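Round Seventy-One

Seventy drives out, seventy clean pulls, and Johanna Rainer was practically dancing. Then Dudira closed on the blue carrier and simply would not let go.

"Fault 388!" she called. "Grip held, release ignored. Oh, this is a good one!"

Kwaku Nyarko hit the stop and leaned in over the Dell. Red and yellow wires, a loop of blue cable, black fingers clamped tight on the plastic.

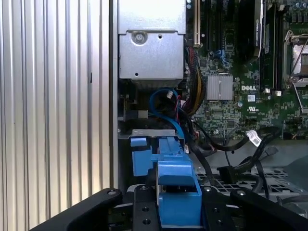
The Release

"Hands out," said Kwaku, and Johanna whipped hers back — she had been reaching for the handle.

He bled the pressure and counted to 20. Dudira sighed. The fingers opened by the width of a coin, then all the way, and Johanna cheered so loudly that Melahat came running from the stores.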